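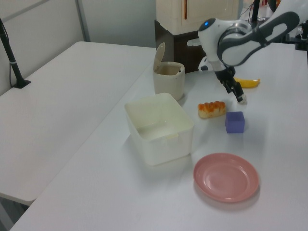 Play food, purple cube, pink plate and white storage box from the Tabletop Set, Ernham Object Library

Ernham Object Library
Gallery: The Tabletop Set

Page last revised 10 February 2022

The Ernham Object Library lends household articles, play materials and small furnishings to schools, nurseries, day centres and other registered bodies in Ernham and Grerkcombe. The catalogue holds 1000 entries, of which 700 may be borrowed and the remainder consulted on the premises. This page concerns the Tabletop Set, a group of everyday and play articles intended for sorting, laying out and putting away.

The set was assembled from two sources. The play food and the plates were transferred from the former Grerkcombe toy store when it closed. The containers were bought later, through the Sundqvist Fund, to replace a number of cardboard boxes which had become unfit for use. Articles are lent together where possible, although single pieces may be requested under the conditions given at the foot of this page.

Notes on the articles

White storage box
Plastic, rectangular, without a lid. The box is the usual starting point for the set: pieces are placed in it at the end of a session and taken out again at the beginning of the next. Its open top suits borrowers who find fastenings difficult. The inside has a slightly creamier tint than the outside — borrowers need not report this as a stain.

Small bin with flip-up lid
An off-white cylindrical bin on a tabletop scale. It is lent with the set so that putting away and throwing away can be practised as separate tasks. Food waste and liquids should not be placed in it. The lid should be left open for a short time after cleaning.

Bread roll
Play food, with a pale golden base and a glossy orange top. The top is bumpy and holds dust more readily than the smoother pieces, and a soft brush is recommended. This is among the most frequently requested articles in the play food section and is often borrowed singly for shop and café corners.

Banana
Play food, yellow. Borrowers assembling a fruit bowl may wish to reserve it alongside the apples and pears listed under Play Food: Fruit. Those pieces are catalogued separately and do not form part of the set.

Purple cube
A plain solid with matte sides. It belongs by origin to the building section and was added to the set at the request of several nurseries, which wished to include one article that was clearly neither food nor tableware. It is also used in colour work with the plate.

Pink plate
Plastic, round, with a shallow raised rim. The plate may be used with play food only and is not issued for serving meals. Other colours are held, and a borrower may ask for a different one when making a reservation. Substitutions are recorded on the loan slip.

Suggested uses

The following activities have been submitted by borrowing bodies and are reproduced with their agreement.

Laying a place. The plate is set down first, and one piece of play food is chosen and placed on it. The remaining pieces stay on the table. The exercise may be repeated with a spoken or written request.

Clearing the table. Each article is returned to the storage box in an agreed order. Groups at Grerkcombe begin with the food and finish with the plate, which is laid on top.

Sorting by kind. Articles that might be found in a kitchen are separated from those that would not. The cube generally prompts discussion, particularly among younger children, who have proposed cheese, cake and a bar of soap.

Near and far. The pieces are spread across the table and described in relation to the box: in front, behind, beside. A pale, uncluttered surface is helpful for this activity, as the colours of the smaller articles are then easily told apart.

Handling and cleaning

Plastic articles should be wiped with a cloth and mild soapy water, then dried by hand. They should not be placed in a dishwasher or left on a radiator. Play food should be inspected before each session and any piece with a split or a loose part withdrawn at once.

The set should be stored flat. The bin travels beside the box and should not be forced inside it, as the lid hinge has been damaged in this way on two occasions. Labels carrying an Itex number are fixed to the underside of the larger articles and must not be removed. Where a label has become detached, it should be returned in the envelope supplied.

Conditions of loan

The loan period is 24 days and may be renewed once, provided that no other body has made a reservation. Reservations are accepted up to 90 days in advance. Sets required for November should be requested early, as the library closes for part of that month to carry out its annual check of stock.

Borrowers are asked to compare the contents with the loan slip on collection and again before return. Missing pieces should be declared at the desk. No charge is made for ordinary wear. A replacement charge may be applied where the box, the bin or a plate is lost.

Single pieces are issued only when the complete set is not on loan or reserved. They are packed in a cloth bag, which must also be returned.

Use of the gallery

Pictures on the library's gallery pages may be reproduced in teaching plans, noticeboards and newsletters produced by registered borrowers. The caption should be retained and the Ernham Object Library acknowledged. Requests for any other use should be made in writing to the library desk.

Colours may vary according to the screen or printer used. Borrowers who need an exact match, for instance when adding to an existing set of tableware, are advised to view the articles at Ernham before making a reservation.

Related galleries: Play Food: Fruit — Play Food: Bakery — Plates and Bowls — Building Pieces — Boxes and Bins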